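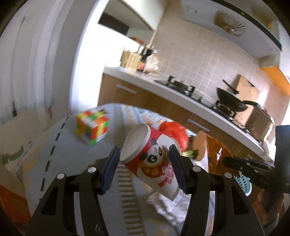

O Pastor é um sistema de arrumação e levantamento de louça leve para copas, refeitórios e cozinhas de apoio. É composto por um braço montado em carro, uma pinça de dois dedos e uma ferramenta manual com a mesma pinça, usada pelo pessoal da casa para ensinar as tarefas. Os dedos são pretos, de plástico, com almofadas estriadas azul-escuras na face interior, e foram desenhados para peças que se deformam com facilidade: um copo de papel tombado para o lado, como o do panda, segura-se pela parede com a almofada encostada e sem ser preciso endireitá-lo primeiro. É o tipo de peça que aparece numa mesa de cozinha no meio de sacos, legumes e panos, e é nessas mesas que o sistema costuma trabalhar.

O Pastor é fabricado e assistido pela Nodside. Vende-se em conjunto completo ou por módulos, para quem já tem braço compatível.

Para que serve

O sistema faz trabalho repetitivo de superfície: levanta copos, taças leves, embalagens vazias e talheres soltos, e coloca-os no tabuleiro, no cesto da máquina ou no recipiente de resíduos indicado. Também separa. Um copo de papel vai para um lado e uma taça de plástico reutilizável vai para outro, desde que a distinção lhe tenha sido ensinada.

Não foi feito para facas, panelas ao lume, recipientes com líquido quente ou vidro fino. Estas tarefas continuam a ser manuais e o software recusa associá-las a um ciclo automático.

Carga máxima por pinçada: 300 g. Acima deste valor o braço pára, abre o aviso no painel e espera por alguém.

Como se ensina uma tarefa

A ferramenta manual tem os mesmos dedos e as mesmas almofadas da pinça do braço. A pessoa pega nela, aproxima-a do objecto como faria com a mão, fecha, transporta e larga. A gravação fica guardada com o nome da tarefa e o posto de trabalho.

Cada tarefa nova precisa de 300 gravações antes de o sistema a aceitar em modo automático. Este número é fixo. Quem já fez a formação costuma dividi-lo por vários turnos, e recomendamos isso mesmo: gravações feitas por pessoas diferentes, com a mesa em estados diferentes, dão ciclos mais estáveis do que uma sessão longa feita por um só operador numa bancada limpa.

Pontos a respeitar durante as gravações:

Gravar na cozinha onde o braço vai trabalhar, com a iluminação habitual.
Deixar na mesa os objectos que lá costumam estar, incluindo os que não interessam à tarefa.
Variar a posição da peça: de pé, inclinada, deitada, com a boca virada para os dois lados.
Fechar os dedos devagar sobre papel e cartão.
Apagar de imediato uma gravação em que a peça caiu, com o botão lateral do punho.
Não usar luvas grossas, que dificultam o gatilho.

Uma gravação é curta. O que demora é voltar a pôr a peça num sítio diferente, e convém contar com esse tempo ao fazer a escala.

O que muda para quem trabalha na copa

Esta é a parte sobre a qual recebemos mais perguntas, tanto de direcções como de trabalhadores, e preferimos responder na página do produto.

O Pastor retira das pessoas uma parte do levantamento de mesas e da triagem. Não retira a lavagem de peças delicadas, a limpeza das superfícies, a reposição nem o contacto com quem come. Na prática, os postos mudam de conteúdo. Quem passava o turno a levantar louça passa uma parte dele junto ao braço, a resolver paragens e a trocar tabuleiros, e o restante noutras tarefas da copa.

Aparece também trabalho que antes não existia. Alguém tem de gravar tarefas, rever as gravações rejeitadas, limpar as almofadas e decidir o que fazer quando o fornecedor muda o modelo dos copos. Este trabalho deve estar escrito na descrição de funções e ter horas atribuídas. Nas instalações onde ficou entregue a quem tivesse tempo, o sistema acabou por funcionar pior e as pessoas ficaram, com razão, aborrecidas com ele.

O esforço físico diminui nos movimentos repetidos de alcance sobre a mesa. Em contrapartida, as primeiras semanas são cansativas, porque a cozinha continua a funcionar enquanto se grava. A ferramenta manual pesa mais do que um copo e, ao fim de uma sessão longa, sente-se no pulso. Aconselhamos sessões curtas, com troca de mão ou de pessoa.

O ritmo é outro assunto. O braço trabalha a uma velocidade constante e inferior à de uma pessoa experiente. Quem espera ver a copa despachada mais depressa na hora de ponta vai ficar desiludido. O ganho está nos períodos mortos, quando a louça se acumula e a equipa está noutro lado.

Registos e privacidade

A câmara da ferramenta grava a zona de trabalho em frente aos dedos. Numa cozinha isso apanha a bancada, o fogão, os armários e, às vezes, quem passa. As gravações ficam no servidor local e não saem da instalação sem autorização escrita do cliente.

O sistema regista qual foi o posto em que se gravou, e não regista quem gravou. Foi uma decisão tomada depois das primeiras conversas com as equipas da Skelcombe, que não queriam ver as gravações transformadas em tabela de produtividade. A opção não pode ser activada pelo cliente nem pela assistência técnica.

Uma instalação em funcionamento

A Skelcombe explora o refeitório e as copas de piso no edifício Plalcombe. Instalou o primeiro carro em Fevereiro, numa copa pequena, e só depois passou ao refeitório. O responsável pelas copas, Florencio Palacios, acompanhou as duas fases.

"A primeira tarefa foi copos de papel, que parecia a mais fácil e deu trabalho", conta. "O pessoal gravava sempre com o copo direito, e nas mesas eles ficam de qualquer maneira. Tivemos de repetir uma boa parte. Depois pedimos a cada turno que gravasse com a mesa como a encontrava, e aí começou a andar."

Segundo Florencio Palacios, a equipa manteve o mesmo número de pessoas, com uma alteração nos horários: o turno da tarde passou a começar mais cedo para apanhar a triagem. Duas trabalhadoras ficaram com a função de gravação e revisão, com o respectivo ajuste de categoria. "Houve quem não quisesse pegar na ferramenta e não obrigámos. Ainda hoje há uma colega que levanta as mesas à mão quando o carro está parado ao lado — diz que é mais rápida, e é."

A instalação teve também problemas. As almofadas gastaram-se antes do previsto por causa de um detergente demasiado agressivo, e o carro não passava na porta de uma das copas. O primeiro resolveu-se com a mudança de produto. O segundo ficou por resolver e essa copa continua sem sistema.

Componentes do conjunto

Carro com travão nas rodas e tampo lavável
Braço com cobertura de protecção contra salpicos
Pinça de dois dedos com almofadas estriadas
Ferramenta manual com câmara e gatilho
Painel de comando com botão de paragem
Servidor local
Jogo de almofadas de substituição
Manual impresso em português

Peso do carro sem braço: 28 kg. Pode ser deslocado por uma pessoa em piso plano. Para rampas ou soleiras altas são precisas duas.

Limpeza e manutenção

As almofadas desmontam-se com a chave fornecida e lavam-se à mão com detergente neutro. Os dedos limpam-se com pano húmido. Não levar nenhuma destas peças à máquina. Os parafusos dos dedos devem ser verificados todas as semanas; um dedo com folga continua a fechar, mas larga as peças leves a meio do caminho e a avaria é difícil de perceber pelo painel.

A lente da ferramenta manual engordura depressa numa cozinha. Limpar antes de cada sessão, com o pano de microfibra incluído. Gravações feitas com a lente suja são aceites pelo sistema e prejudicam a tarefa.

As almofadas são consumíveis e encomendam-se em jogos completos. Não misturar almofadas novas e usadas na mesma pinça.

Segurança

O braço pára ao contacto e retoma apenas por ordem no painel. A zona de trabalho deve ser marcada no chão. O carro não pode ficar em frente de saídas, quadros eléctricos ou extintores, nem encostado a um fogão em uso. Quem trabalha na mesma divisão deve receber a formação de base, mesmo que não opere o sistema.

Formação, garantia e encomenda

A formação de base é dada no local e dentro do horário de trabalho. Esta condição faz parte do contrato. A formação de gravação é separada, destina-se a quem vai ficar com a função e inclui prática na própria cozinha.

Garantia de 2 anos para braço, carro e ferramenta manual. As almofadas e a cobertura de protecção estão excluídas. A assistência remota está incluída durante o período da garantia; as deslocações são orçamentadas.

Antes de qualquer proposta a Nodside faz uma visita à cozinha, para medir passagens e ver a louça que se usa. Pedimos que esteja presente pelo menos uma pessoa que trabalhe na copa todos os dias. Os pedidos de visita fazem-se pelo formulário de contacto, com indicação do tipo de espaço, do horário de serviço e das peças que se pretende levantar.

Preços e disponibilidade revistos em 20/12/2021. Módulos avulsos sob consulta.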